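Chapter 3
Comparing Grippers in Simulation

A gripper that holds one part well may drop the next. This chapter compares the Cultby and Travach two-finger grippers on the same arm and the same blue block, using the Troncoso simulator.

3.1 Approach from above
Check the gap between the open fingers and the knob before closing.
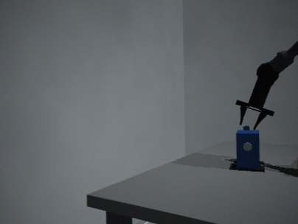
3.2 The overhead view
A high camera shows how the arm lies across the table and how near the fingers are to the blue part. Finger height is harder to judge from there. 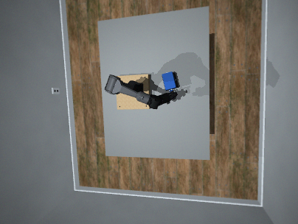
3.3 Setting up the trials
Run 384 trials per gripper and log every drop.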